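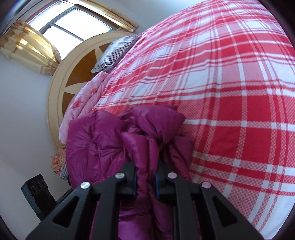 Daltcombe leisure centre to start strength and balance classes for over-60s

A programme of strength and balance classes for people aged 60 and over will begin at Daltcombe leisure centre in February, after a winter trial in the town filled every place it had.

The sessions will be run by Plellance, the company that manages the centre, and will take place in the small hall and the gym. Each class lasts 45 minutes and is limited to 16 people, with two instructors present.

The trial, held over 12 weeks before Christmas, was open to anyone in the Daltcombe area who had not done regular exercise in the past year. A total of 274 people applied and 200 were given a place. Those who missed out will be offered first choice of the new classes.

Britt-Marie Lunde, who planned the programme, said the demand had been higher than the centre was ready for.

"We thought we would be putting posters up for weeks," she said. "We had to close the list after the second Friday. A lot of the people who rang told us they walk every day and feel fine on the flat, but they have trouble with stairs, or getting up from a low chair. Walking is good for you but it doesn't do much for that."

The classes use resistance bands, light dumbbells and body weight, along with standing work on one leg near a rail. People who want to go further can move on to the weight machines after six weeks. There is a seated version of every exercise, and a separate class for people who have had a hip or knee replaced.

Abenezer Mersha, the lead instructor, said most people started with lighter weights than they needed.

"They come in expecting to be told to be careful, and we do check everyone over first," he said. "But if you can lift something 20 times without trying, it's too light. By the middle of the course nearly all of them had gone up, and some had gone up twice."

People taking part in the trial were timed standing up from a chair five times, once in the first week and once in the last. Plellance said it would publish the results in the spring, when it has also heard back from those who left early.

The centre has spent around £1,000 on extra bands, mats and chairs without arms. The rail in the small hall has been extended along the back wall, and the hall will be closed to other bookings on class mornings. The badminton club, which used the 10am slot, has moved to the main hall.

Classes cost £4.50, or £3.50 for members, and are paid for in blocks of six. There is no joining fee. Anyone being treated for a heart condition, or who has had a fall in the past three months, is asked to speak to their GP before booking.

Plellance hopes to offer 600 places across the year if enough instructors can be trained. Two members of staff are taking the qualification now – a third is due to start after Easter.

Bookings open at 9am on Friday at the reception desk or by phone. Online booking will follow later in the month.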